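Skestell slot insert set, README

Hand-held gripper demos for putting small boxes into a slotted tray. Collected for the Zudedach policy, but nothing in here is tied to it, use whatever you like.

What's in it
2,111 demos total. 200 held out for eval, picked per session and not per demo. Dont mix them back in, neighboring demos look almost the same and your numbers will be junk. 36 sessions, 9 box types. Wrist view plus gripper width and pose at each step.

Task
Pick a small box, put it upright in a slot, let go. Any free slot counts. Dividers are slanted so the box should lean back, leaning is fine. Flat across the ribs = fail.
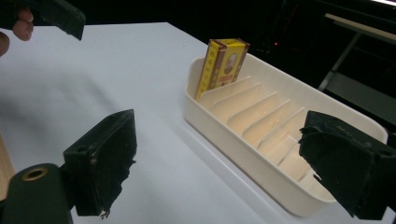
Wrist view. Yellow box in the slot at the far end of the tray, fingers open.

Labels
success / fail / unclear. Labeled by hand from the last second of the clip. Unclear is mostly the finger blocking the view of the box bottom. We drop those in training, loader flag is keep_unclear, default off.

Result so far
Absolute pose targets did badly, policy stops short and drops the box on the rim. Relative targets (to the current gripper pose) fixed most of that. Longer history didn't help, made it slower. Troson baseline is in the same repo, same split, see the Sezer folder for configs.

Known problems
- finger pads wear down over time, so contact looks different between early and late sessions
- pose drifts when the tool moves fast, worst in the September sessions
- a few clips start with the box already gripped, not tagged yet
- timestamps in session 9 are off by one step, fix is comming

Old loader (v1) will read the files but ignores gripper width. Use v2.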